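Halima Simiyu has folded towels for a living, off and on, for 15 years, and she still gets excited about it. I had been told to expect a quiet person. Instead she had me holding two corners of a bath sheet before I had found a place for my bag.

"Shake it first!" she said. "Everybody skips the shake."

She runs the linen room at a small guesthouse in Desville, and on slow afternoons she teaches anyone who wants to learn. Her pupils have included new housekeepers, a couple of guests, and her neighbor Boonsong Prasertsri, who came to borrow a ladder and stayed two hours. He was there again when I visited, working his way through a stack of hand towels and grinning every time one came out square.

Halima learned the job in a hotel laundry with a supervisor who would pull a finished stack off the shelf and drop it on the table if one edge was out of line. "I cried the first week," she told me, laughing. "Then I started to see what she saw. You look at a shelf where all the folds face you and it's so calm. I love that. I can be in a terrible mood and I'll go stand in front of my shelf."

Her method begins with the corners, and she talks about corners the way some people talk about tomatoes. You find one, you pinch it, and you run your other hand along the hem until you get to the next. "Don't go looking for it with your eyes," she said. "The hem will take you there. It's a road!" Once both corners are in hand, you lift, let the weight of the cloth pull the creases out, and lay it down away from you, far edge first.

I tried this and got a twist in the middle. She made me pick it up and start over, and then she made me do it again with my eyes closed, which was easier than I expected and a lot more fun.

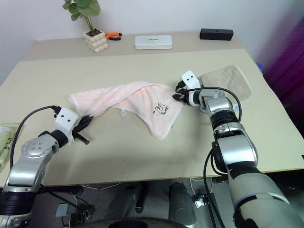 Terry cloth is the part she enjoys most, because it forgives you. The loops grip each other, so a fold stays more or less where you put it, and a bad one can be smoothed with the side of your hand. A ribbed or waffle weave is less patient. "It wants to line up with itself," Halima said. "If your ribs go crooked, you see it from the door." She folds those in half and in half again and leaves them alone.

Hanging loops are a subject all their own. She likes them tucked inside on the first fold so they don't catch on the towel above. Boonsong disagrees and leaves his out, so he can grab one and go straight to the hook. They argued this in front of me for a good while, both of them very happy, and neither gave an inch.

Then there is the matter of pictures and lettering. Children's towels, gym towels, anything with a bit of embroidery in the corner: Halima wants it on the outside and the right way up. "Somebody sat down and decided to put a little animal on that towel," she said. "Let people see the animal!" It means planning from the last fold backward. Fold in thirds lengthwise with the decorated corner underneath, flip the whole thing, then fold toward yourself. She showed me three times and I managed it once.

I asked whether any of this matters at home, where a towel might last a day in the closet before someone yanks it out from the bottom of the pile. She thought that was a great question and answered it by opening her own closet, which was a mess on the left and perfect on the right. The left side belongs to her sons.

"They know how," she said. "I taught them both. I fold my side and I shut the door."

Before I left she handed me a washcloth, the smallest thing in the basket, and asked me to start from the shake.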